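Vaporeras de bambú en la cocina del taller: ¿sirven para lo que dicen?
Informe de proyecto, asignatura de Materiales y Cocina
Entregado: 16/2/24

1. Punto de partida

El catálogo de Terola afirma que la vaporera de bambú «regula sola la humedad» y que la tapa trenzada evita que el agua gotee sobre la masa. Lo repiten casi todos los blogs de cocina que consultamos en noviembre, y ninguno explica cómo lo ha comprobado. Nuestro grupo decidió probarlo con bollos de 65 gramos, la misma harina y el mismo tiempo de cocción.

2. Método

Cada tanda se coció sobre 800 mililitros de agua. Repetimos la prueba 3 veces con bambú y 3 veces con una vaporera metálica de Promar, tapada con un paño. Pesamos los bollos antes y después, y apuntamos si la superficie tenía marcas de gotas. La báscula del taller redondea al gramo, así que las diferencias pequeñas no deberían tomarse muy en serio.

3. Resultados

Los bollos del bambú salieron sin marcas. Los del metal con paño, también. Solo aparecieron gotas cuando quitamos el paño y dejamos la tapa metálica sola, cosa que el catálogo presenta como si fuera la única alternativa posible. En peso no encontramos nada que nuestra báscula permita defender.

4. Sobre el material y su cuidado 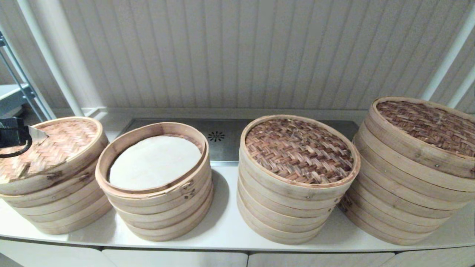
El mantenimiento es el asunto que los vendedores tratan más deprisa. Según Terola basta con aclarar y dejar secar al aire, pero las tiras y los bordes superpuestos dejan muchas juntas donde puede quedarse la humedad. En la primera de la izquierda hay una mancha marrón oscura en el frente del aro y vetas marrones junto a los bordes de las bandas. No sabemos si es moho, quemadura o color propio del bambú, y no nos atrevemos a decir que sea un defecto. El disco blanquecino de la segunda deja a la vista parte del trenzado del fondo, de modo que tampoco lo cubre por completo.

5. Limitaciones

Seis tandas son pocas. Faltaría repetir la prueba con otra masa y con una báscula de décimas.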